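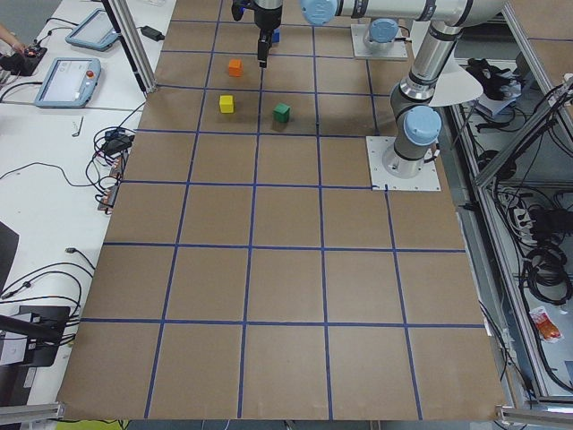

Review: Sondent trip planner, version 6
Ohemaa Essien, August 2023

Sondent is a route planner for bus and rail passengers who need step-free travel. It covers the Kulitdale and Barville networks, with Maglaya added in this version. I used it on a phone for 20 trips, most of them in Barville, with a manual wheelchair.

Setup takes a few minutes. You enter the width of your chair, the steepest ramp you are willing to use, and the longest distance you want to push between stops. The width field accepts whole inches only. Mine is a half-inch size, so I rounded up, and the planner then dropped one older bus type that I ride every week.

Stop data is the strong part. The database lists 1,557 stops, each with curb height, shelter type and the date of the last survey. Where I checked curb heights with a tape they were within half an inch. Survey dates are shown in small gray type at the bottom of the stop page and should be moved up. Several Maglaya stops have no date at all.

Elevator status is weaker. The feed refreshes every 20 minutes, and on 3 trips the planner sent me to a station where the elevator was out of service. It offered a new route once I reported the fault, but the new route started from the original stop and had to be edited by hand.

Transfers are timed conservatively. The default walking speed can be changed under Profile, then Pace. The setting does not carry over to saved trips, which keep the old speed until you delete them and save them again.

Screen reader labels are complete on the map page and missing on two buttons in the trip list. Text scales to the largest system size without overlap. Offline mode stores timetables but no elevator data.

Battery use was almost the same as with my usual map app. The developer's notes list a fix for saved trips in October.

Rating: 3 out of 5. Good for planning the night before, less so on the platform.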